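4.2 Collex Streugutzähler auf losem Untergrund einrichten

1. Gerät ausschalten und 10 Sekunden warten.
2. Messrad auf Stufe 3 absenken.
3. Im Menü »Belag« den Eintrag »Asphalt mit Splitt« wählen.
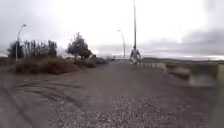 Abb. 4: Asphalt mit losem Kies, Reifenspuren links

4. Nullstrecke abfahren und mit OK bestätigen.

Hinweis: Nach über 1.000 m Messstrecke ist der Abgleich zu wiederholen.

Vorsicht! Auf losem Material verlängert sich der Bremsweg. Messrad vor dem Wenden anheben.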